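Robot learns to hang up its pipettes from 82 demonstrations

9/19/22

A team at the Weltthorpe lab has taught a robot arm to put a pipette back on its stand, and it needed far less teaching than anyone there expected. The method, called Stomirix, learns from people guiding the arm by hand, and relies on a small camera at the wrist to judge the last few centimetres.

Hooking a pipette over a round bar is fiddly work - come in at a slightly wrong angle and it slides straight off. Earlier versions of the software wanted 681 demonstrations before they could manage it. The new one got there with 82! 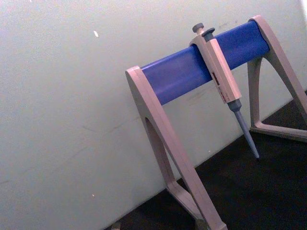

A single pipette on the blue bar of its stand, seen from the robot's wrist camera.

"We kept moving the stand to catch it out, and it kept finding the bar," said Hortensia Insaurralde, who leads the work. "I was grinning all afternoon."

In the final round the arm hung the pipette correctly in 45 trials in a row. Her colleague Quentin Vasseur is now trying the method with fuller racks, and the team hopes to share its training code in May.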